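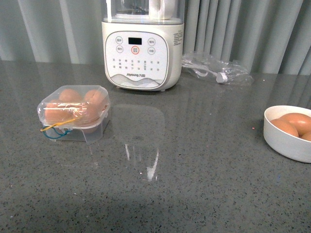
How to do a kitchen stock-take

A kitchen stock-take means taking out all the food you own, writing it down, and using that list to decide what to cook and what to buy. In a one- or two-person kitchen it takes an evening. I do a full one twice a year, usually in March and again in the autumn, and a short one every Wednesday before the weekly shop.

The method below is for a small kitchen with a fridge, a freezer compartment, one or two food cupboards and a bit of worktop. If you have a larder or a chest freezer, do it over two evenings.

What you need

A pad of paper and a pen. I have tried spreadsheets and phone apps and gone back to paper, as my hands are usually damp or floury.
A roll of masking tape and a marker for labels.
Kitchen scales.
A bowl of warm water with a little washing-up liquid, and two cloths.
Some empty jars or tubs with lids. I use Colel tubs because the lids fit all the sizes, but clean jam jars are fine.
A bag for rubbish and a caddy for food waste.

Step 1: Clear somewhere to work

Move what you can off the worktop and wipe it down. Appliances that live there can stay if they are heavy, but pull them forward and clean behind them. Unplug anything electric before you wipe it. You want enough room to put out the contents of one cupboard at a time. If you haven't got that much worktop, use the kitchen table or put a clean sheet on the floor.

Step 2: Start with the dry cupboard

Dry goods first, as they can sit out while you work. Take everything out of one cupboard, including the things at the back, and group it as you go: grains and pasta together, tins together, baking, spices, dried beans and pulses, oils and vinegars.

Wash the shelf while it is empty. Check the corners for spilt flour and sugar, and look along the underside of the shelf above for webbing, which is a sign of pantry moths. If you find any, check every opened packet of flour, rice, nuts and dried fruit in the kitchen. Throw out anything affected, in a tied bag, straight to the outside bin.

Now look at the dates. A "use by" date is about safety and should be kept to. A "best before" date is about quality, and plenty of dry food is perfectly good after it. Pasta, white rice, dried lentils and sugar keep for a long time if they have stayed dry. Wholemeal flour, nuts and seeds go rancid sooner. Smell them. Rancid nuts smell like old paint or putty.

Dried beans don't go off in any hurry but they do get harder to cook. Soak old ones overnight and allow extra time in the pan, or in the soya milk maker if that's what you use them for.

Step 3: Weigh and write down

For each thing, write the name, how much there is, and the date if it has one. Weigh opened packets. It takes a few seconds and it makes the list far more useful, as "some rice" doesn't tell you if there's enough for supper. On my last full stock-take I found 700 g of red lentils, split between three bags because I had bought new ones each time I couldn't see the old.

Combine duplicates, with the oldest on top or at the front so that it gets used first. Don't tip new flour on to old flour in the same jar. Finish the old, wash the jar, dry it properly and refill it.

Label each jar with the contents and the date. If there are cooking instructions on the packet that you don't know by heart, cut them out and tape them to the back.

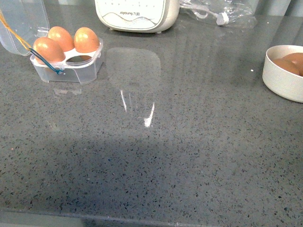

Step 4: Things that live on the worktop

Most people forget the food that isn't in a cupboard at all. That means bread, fruit, onions, potatoes, garlic, and whatever is still in the bag it came home in. Eggs often get left off the list as well, particularly when they are split between two places, with a few standing in a clear plastic holder and more in a bowl at the other end of the counter. Bring them together for the count and write down one figure. If they came from different boxes, keep the two lots apart and put a dab of tape on the older ones, then use those first. Keep the box, or cut the date off it and stick it on the holder.

Potatoes and onions should be kept apart, somewhere dark with some air. A paper bag is better than plastic for potatoes. Take out any that have gone soft or green. Bananas make other fruit ripen faster, so hang them up or put them on their own plate unless you want that to happen.

Look inside every carrier and produce bag before you fold it away. I have put a knob of ginger in the drawer with the bags more than once.

Step 5: The fridge

Check the temperature before you take anything out, with a fridge thermometer standing in a glass of water on the middle shelf. It should be 5 degrees or below. If it isn't, turn the dial a little and look again in the morning. The number on the dial is usually a power setting, and a higher number means colder.

Work one shelf at a time so that food isn't sitting in a warm kitchen. Take everything off the shelf, wipe it, check the dates and put back what you are keeping. Write it on a separate sheet from the dry goods, as this is the list you will use most.

Raw meat and fish go at the bottom, in a container with sides. Leftovers go at eye level, labelled. I eat leftovers within 2 days and cooked rice by the next day. Anything that can't be identified goes in the caddy.

Opened jars are the main problem in my fridge. Read the label for how long each one keeps after opening, and from now on write the opening date on the lid with the marker. The jar of Reter mustard I had been keeping at the back was so old that the label had faded.

Step 6: The freezer

Have the paper ready before you open the door. Take out one drawer, write it down, put it back, and go on to the next. If the ice is thicker than a pencil, plan to defrost when the stock is low.

Portions are easier to plan with if they have a weight on them. I freeze cooked beans in bags of 155 g, roughly what I get in one ladle, and one bag does for a bowl of soup. 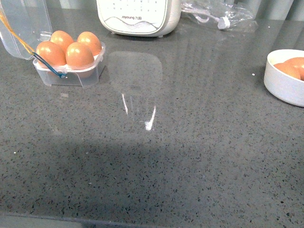
Yaqin Wei wrote after an earlier version of this page to say that she skips the freezer list altogether and sticks a sheet to the freezer door, crossing things off as they come out. She also said that she keeps eggs in the fridge door and wanted to know if that was wrong. The sheet on the door is a good idea and I have taken it up. As for the eggs, a steady cool temperature suits them best, and the door is the part of the fridge that warms up most often, so I would move them to a shelf.

Step 7: Make the use-up list

Go through your sheets and put a star by anything that needs eating this week and a dot by anything for this month. Copy the starred things on to a fresh piece of paper and fix it where you will see it while cooking. Mine is on the inside of the cupboard door above the kettle.

Plan meals from the starred list. A few that cope with most odds and ends:

Fried rice, for cooked rice from the day before, eggs, spring onions and the last of a bag of peas.
Frittata, for eggs, potatoes, soft peppers and ends of cheese.
Lentil soup, for carrots, celery, tired herbs and half-used tins of tomatoes.
Bread pudding, for stale bread, milk and dried fruit.

Step 8: Write the shopping list

Only now write the shopping list. Look at the meals you have planned, check them against the stock sheets, and write down what is missing. Put quantities. I take mine to Munteanu on the corner for vegetables and loose goods, and get the rest from the big shop in Dastby when I am passing.

If you found unopened food in date that you know you won't eat, put it in a bag by the front door for the food bank. Check what they can take first, as many can't accept fresh or chilled food.

Keeping it going

The Wednesday check covers the fridge and the worktop only and takes a few minutes. Cross off what has gone, add what has come in, and move the stars. When the paper gets too messy to read, copy it out clean.

Dry goods only need changing on the list when you open the last packet of something. I put a line under the name at that point and it goes on the next shopping list.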